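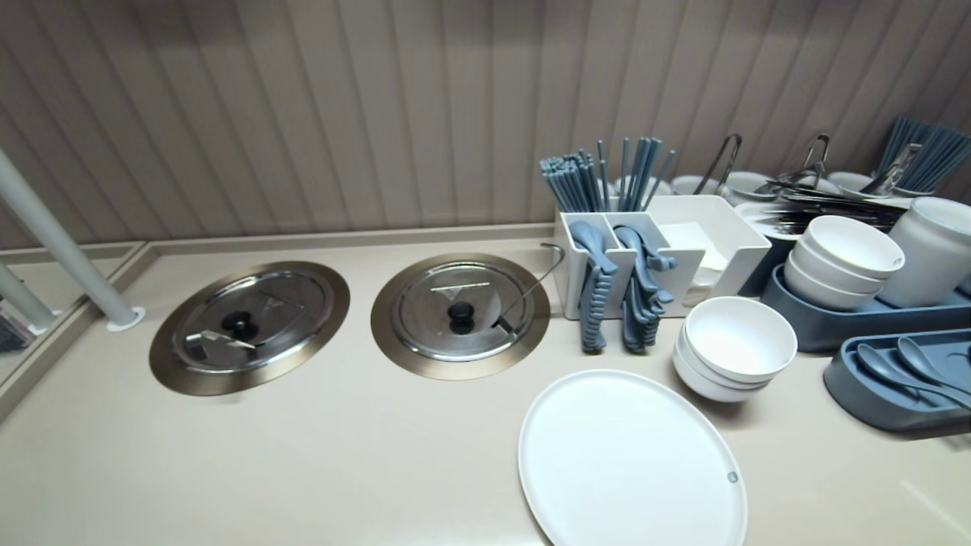 Section 4. Serving counter: laying a place setting

The Pramel arm can lay one setting at a time from a prepared counter. It is slower than a person and should not be relied on during a busy meal. Plates, bowls and spoons are handled fairly well – chopsticks are still the weak point.

Before you start

1. Stack the bowls no more than 10 high, rims level.
2. Put chopsticks upright in the caddy and spread them a little. A tight bundle is hard for the fingers to separate.
3. Keep the lids on the warmer wells.
4. Lay the plate flat on the counter, clear of the trays.

Running the task

5. On the Hesex panel, choose Place Setting and press Start.
6. Keep hands off the counter while the arm is moving.
7. Check the bowl, spoon and chopsticks before you start the next setting.
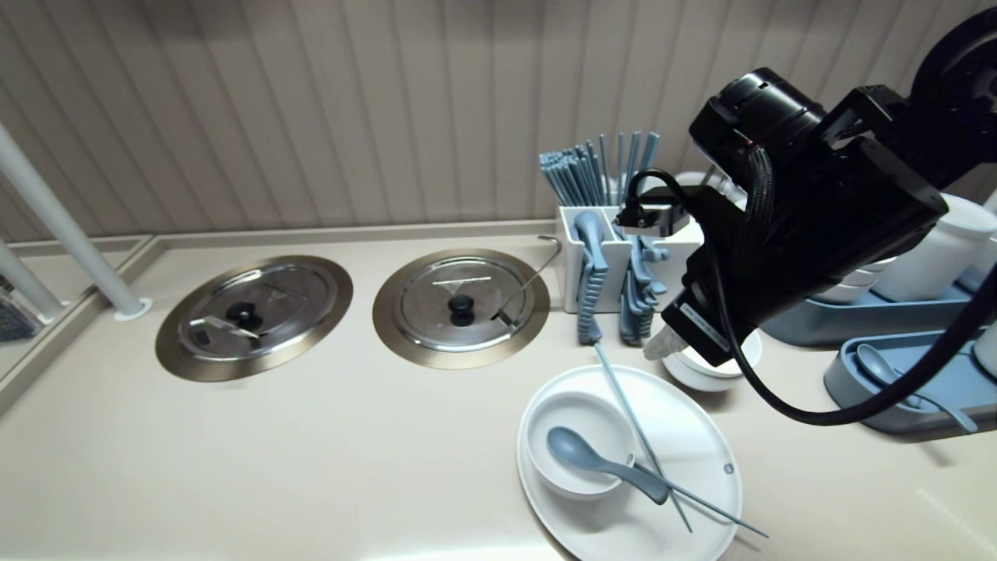 8. If a chopstick lies outside the plate, press Pause and straighten it by hand, then press Resume. The arm will not correct it.

Note: In the December trial at our Sarnden canteen, 331 settings were attempted. Most of those that needed help had a crossed or dropped chopstick. Spills, wiping down and refilling the caddy remain jobs for staff.

Caution: Do not use the arm to serve soup or to lift the well lids. Hot liquid is outside its approved use.

Caution: If code 2 shows, the gripper has closed on nothing. Clear the fault before you restart. After 100 settings, check the finger pads for wear.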